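Reusable produce bags: binding or ribbon handle, which goes first?

rokp_trondby
19/10/2025

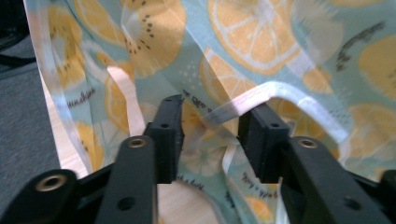 The fruit print one, white binding and ribbon handle

I want to sew 10 of these in the same style. Fabric is thin and sheer, pale aqua with citrus and kiwi slices. Would you trap the handle ends under the binding or stitch them on top afterwards?

Sperling
Under. Tack the ends to the raw edge, bind over, then fold the handle up and stitch again.

Paken7
Disagree. On sheer fabric you see every layer through it. I bind first and box stitch the ribbon on top. Mine carry 3 kg of potatoes.

Sperling
A box stitch in thin cloth is a row of holes. It tears there first.

Paken7
Only with too short a stitch. I use 3 mm.

Despina Tomić
Either holds if you put a scrap of twill tape behind the join. Ribbon that shiny will slip under the foot, so tack it by hand. Size 70 needle.

rokp_trondby
Thanks. Will do one each way and load both.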